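Notebook, table cell, Travisberg
September, entry starts 9:40

Picking up from the planner problem. Hinar (the task planner) kept handing the right arm a grasp on the cup that was reachable on paper and then stalled at the pre-grasp pose. Suryani Rahman read through the logs last night and thinks the planner is fine and the collision model is too fat. I agree after looking at it. The tray is modeled as a solid box up to the rim plus padding, so anything that comes in low over the edge gets rejected.

Changes before the first run:

1. Tray replaced with a floor plate and four thin walls. Padding on the walls cut to 2 mm.
2. Plate and cup are now separate objects attached to the tray frame, so if the tray pose is updated they move with it.
3. Spoon and fork get a flat box each, no mesh. The mesh from Tam was flipping the fork end for end in one out of every few detections.
4. Plant added as a keep-out cylinder for the left arm only. The leaves reach over the rail, so I made the cylinder wider than the pot.

Start layout for the perception check, both grippers empty, left one over the edge of the tray:
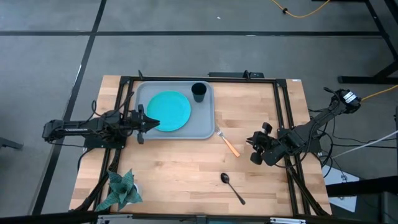

Perception check

Tam found the tray and plate right away. The cup took longer. It is dark green but the segmentation keeps calling it black, and against the gray tray the depth around the opening is full of holes. I raised the hole-filling radius and it settled. Fork came out with the correct heading once the flat box was in. The orange handle helps, and Tam gets most of its confidence from there. The tines alone score badly.

The plant shows up as two objects if the leaf threshold is too low. Left it high. We don't need a good leaf outline, we need the arm to stay out.

Pose publisher was dropping messages when both arms asked at once. Queue was set to 1402, which is a typo from whoever copied the config out of the old Ballurside cell. Set to 2000 and the drops stopped. I'd still like to know why it needs that many. Suryani says the left arm client subscribes again on every replan and never unsubscribes. Opened a ticket for it.

Right arm, orange piece

Ran this at 11:15 with the right arm only, left arm parked in software. Controller at 30 percent speed. The goal was to bring the orange piece over by the cup and hold it there, to see how much the tip wanders with the new wall model. Joint log is in the shared folder under today's run.

Notes from the log:

- Path to the cup plans first time now. With the old box model it needed several retries.
- Tip error is largest in the last part of the descent. Looks like wrist lag. The base joints track well.
- Impedance gains are still the defaults. Should lower the wrist damping before blaming anything else.
- Planner cost for passing over the spoon is set too high. It swings wide to miss a thing that is nearly flat on the table.

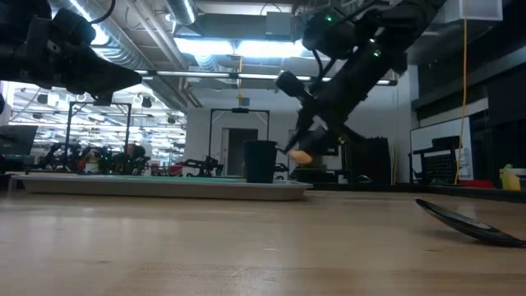
Right arm with the orange piece beside the cup, fixed camera view.

To do

Lower wrist damping and repeat the descent with the same start pose. Save the joint log under a new name this time, I overwrote one on the last round.

Fix the resubscribe bug in the left arm client, then try the queue at its old size.

Ask Suryani if the spoon cost can be tied to object height. If that is a long job, just halve it.

Check the tray pose after a bump. Tray frame is only updated on request, and if it shifts, the cup and plate poses will be wrong along with it.

Stopped 12:30, config committed on the cell branch, not merged.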